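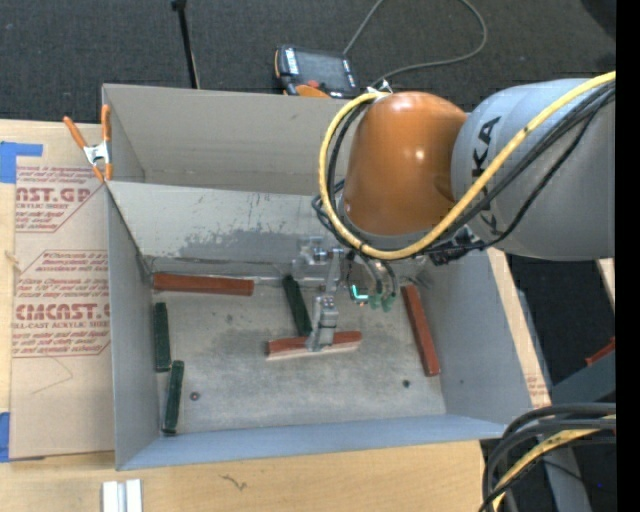

4 min read

I have been thinking about bins. I mean the good kind, the open-topped kind you put things in because you intend to have them again, and not the one the council empties.

It started in June, when I decided the cupboard under the stairs had to be dealt with. The cupboard had been absorbing the household for years. It held the hoover, two tents, the box the hoover came in, and a carrier bag of other carrier bags which I believe to be the oldest thing we own. It also held every building block that had ever crossed our threshold, in a cardboard box that had given up at one corner and was quietly leaking into the hall.

So I bought storage. This is the mistake everyone makes, I know. The magazines tell you to sort first and buy containers second, and I have read the magazines, and I drove to Sheehan's and bought containers. Specifically I bought a Welska, a big lidded tub with a divider you can slide along to make the two halves whatever size you like. It cost more than the tent.

The idea of the divider is seductive. You stand there in the shop and you think: one side for the things we use, the other side for the things we don't use but can't part with. You picture yourself lifting the lid in a calm sort of way. What happens at home is that the whole lot goes in the front, in a heap, and the back half stays bare, waiting for a better class of person to move in.

Mine has been like that ever since. I've come to think it's the natural state of any container with two sections. Look at the metal one at the top of this post: reddish-brown blocks and dark green ones all together in the front, and not a thing in the back. I felt a great rush of kinship. Also, if I'm truthful, some envy, as it's a proper bit of metal with scuffs and stains on it, and mine is the colour of a hospital jug and bends when you look at it.

Scuffs are underrated. A scratched floor in a bin tells you the bin is used. The Welska has a leaflet recommending that you line it with felt (sold separately, 58 pence short of a tenner) to preserve the finish. I don't want to preserve the finish. I want to hear the blocks land. There's a particular noise when you tip a boxful in, somewhere between applause and a car accident, and felt would ruin it.

Anyway, the sorting. I'd set aside an afternoon, and I began by colour, which is what you do when you want to look as if you're getting on. Colour is quick. Reds here, greens there, a sub-pile for the ones that had been chewed. By half past three I had something on the rug that resembled a paint chart and I was extremely pleased with it. Then I went to put it away and remembered there were two compartments and a great many more than two colours.

I tried size next. Size is worse, as there is always a middle one. Then I tried sorting by what they were for, and they are blocks, so that took no time at all. I tried sorting by set, using the original Faketti instruction sheet, which promised 200 pieces and a viaduct. We no longer have 200 pieces. We might have half a viaduct. Some of the missing ones are in the garden, and at least one is in the hoover, which would explain the box.

In the end I sat on the floor and picked them up one at a time and dropped them in. I can't defend this as a method. You take hold of one in the middle, you move it over, you let go, you go back for the next. It was slow and my knees complained, but it was the nicest part of the day by some distance – no decisions, radio on, tea going cold on the bottom stair. I'd have happily done 100 more.

I did own, for a short and expensive period, a Plirix label maker. It printed me BLOCKS (FRONT) and BLOCKS (BACK) and then ran out of tape halfway through TENTS, so one of the bags is labelled TEN. Visitors have asked. I've left it on.

The cupboard door now shuts, if you lean. The tents went to the loft, where they can be forgotten at a proper height. The carrier bags I couldn't do anything about. I tried putting them in the back half of the Welska, finally giving it some purpose in life, and when I closed the lid they slowly pushed it open again, so they're back on their hook, rustling.

The cardboard box, the leaky one, I flattened for recycling. It has since been rescued and is standing in the hall with blocks in it.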